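The Capsule Pantry and Other Things I Was Told Would Fix Dinner

2 Nov 2023

Filed under: kitchen, complaints

My sister-in-law sent me a link to the Hulmont method in the spring and I ignored it until she asked me, at a birthday lunch, in front of people, how it was going. So I read it. Then I did it, for six weeks, because I have a low opinion of people who make fun of things they haven't tried, and I wanted to make fun of this one properly.

If you've missed it, the Hulmont method is a meal planning system. You pay for a PDF (mine cost $35) and in return you learn that your trouble with weeknight cooking comes from having too many ingredients. You are supposed to own a "capsule pantry," the way some people own a capsule wardrobe, and everything you cook for a month has to come out of it plus a short list of fresh things. The PDF claims that a well chosen capsule gives you 1,024 different dinners.

I spent longer on that number than on the rest of the document. It is two to the tenth power. What I think happened is that somebody took ten ingredients, allowed each one to be in or out, and multiplied. Which means one of the 1,024 dinners is nothing at all, and ten of them are a single item. Dinner: cumin. Dinner: a can of tomatoes. I wrote to the support address and asked whether the empty dinner was included in the total, and got back a coupon for the breakfast edition.

What you give up

The first week is called the Clear Out. You take everything out of your cabinets and sort it, and the stuff that isn't in your capsule gets donated or used up. I object to this part the most, and I objected to it while I was doing it. A jar of tahini that gets opened every two months is doing its job. It costs me nothing sitting there. The PDF says that every item you see and don't use "spends your attention," and I'd love to know who measured that, and with what.

I cheated and put the reject pile in a box in the hall closet. By the end of the second week I had been in the closet for the tahini, the fish sauce and the good vinegar. My husband asked if we were planning to eat in there from now on.

I did find out that we owned four bags of red lentils, all open. I'll give Hulmont that one. I had been buying lentils out of some general sense of being the kind of person who cooks lentils.

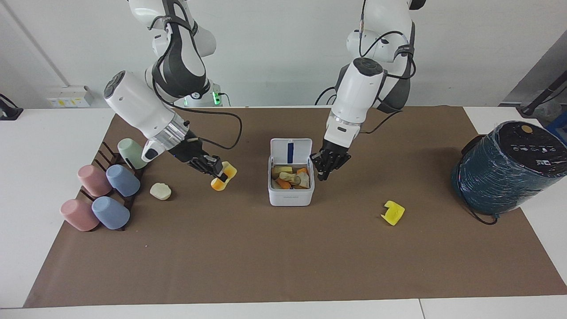 The boring middle

Weeks three and four were fine. I want to be fair about that, since the fans in the comments on my last post said I wasn't fair to the pressure cooker. (I was.) We ate chickpeas and rice, then rice and eggs, then a chickpea thing with an egg on it. The shopping went faster. I don't know that it went faster because of the method, though. I had also stopped going to the big store out by the highway, where I lose half an hour in the cheese section, and any system that kept me away from that cheese section would have shown the same result.

That is my trouble with nearly all of these plans. They ask you to change five things at once and then take credit for whichever one worked. If you cook at home more because you paid for a PDF and feel guilty, the PDF's theory about your cabinets didn't do that. Guilt did, and I can get guilt for free.

My friend Deisy Sánchez cooked in a hospital kitchen for years, so I asked her what she thought of the capsule idea. She asked how many people I was feeding. I said two, three when my stepson is here. She said, "Then make a list and go to the store," and changed the subject to her roof.

The app, because of course there's an app

Hulmont wants you to track your capsule in an app called Gornus. You scan what you buy, you tap what you use, and it tells you what to cook. I lasted nine days. The scanning works. The tapping is where it falls apart, because I'm not going to wash my hands in the middle of browning onions to report that I've used an onion. By the second weekend Gornus believed I had a great many onions and was getting pretty forceful about soup.

There's a rival called Ccori which is supposed to guess what you've used up from what you bought and when. I read the reviews and didn't download it. Half of them are from people who say it changed their life and the other half are from people who can't cancel.

What I kept

I kept the short fresh list, written on the back of an envelope and stuck to the fridge. I kept one lentil bag going at a time, in a jar. And I kept one recipe from the PDF, a tomato and bread soup that Hulmont credits to a Blandine Courtois, who gets no other mention anywhere in it. It's a good soup. Use more garlic than she says and toast the bread darker than you think you should, and if you have any good vinegar left in your hall closet, a spoonful at the end.

Everything else went back in the cabinets. It took an evening. The tahini has its old spot next to the honey, and I've already been told by one reader that I quit too early, and that the real benefits show up in month three. Maybe they do. I notice that with these things they're always in the month after the one you stopped in.

My sister-in-law, for the record, gave it up in week two. She says she told me that at the birthday lunch. She did not.

Next time I'll get to the vacuum sealer, the Iltetti one, which several of you have asked me to look at and which I've been putting off because I don't have the counter space. If you own one and still use it after a year, write to me. I mean use it, weekly, on food. I don't want to hear about the sweaters.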